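**Progress report to the Tapley fund - Clokero hemp seed selection, second period**

Prepared for Clive Clegg, Aug 20, 2025

Dear Mr. Clegg,

In this period we continued the selection work on Clokero at our Stikorstead site. We planted 115 seedlings in March and kept 30 of them after the first check for mold and weak stems. From these we have chosen four mother plants. Two have a strong citrus smell, one is more like pepper, and the last is mild but grows very evenly.

The cuttings rooted more slowly than we planned. I believe the room was too cool at night, and we have now moved the trays to the inner wall. The crossing with Flunditach is therefore delayed, but it is not canceled.
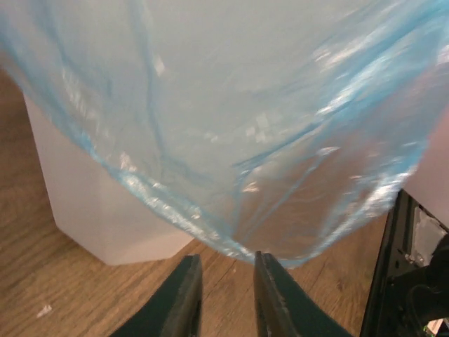
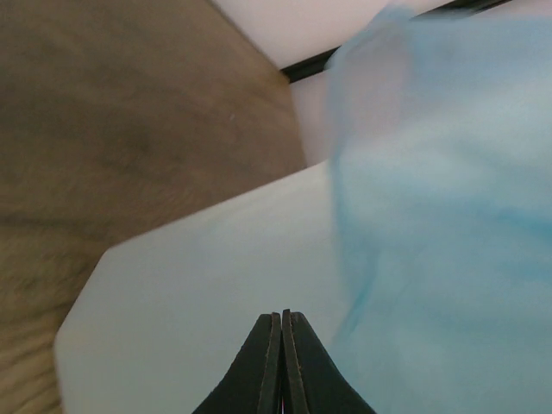
*Light-blue plastic bag (first picture); wood-grain surface with white board (second picture).*

The drying trial has given us mixed results. Flowers dried slowly in the dark kept their smell well, but the second batch lost much of it, and we do not yet know the reason. The lab has both samples, and I will send you the terpene numbers when they arrive.

On the budget, we have spent less than planned on lab tests and more on electricity. I ask your permission to move 1000 dollars from the first line to the second. The total stays the same.

For the next period we plan:

- to repeat the drying trial with the citrus plants only
- to make the Flunditach cross and collect the first seed
- to write down the smell notes in one common form - at present each grower uses his own words

Please tell me if you want the full plant list before your visit.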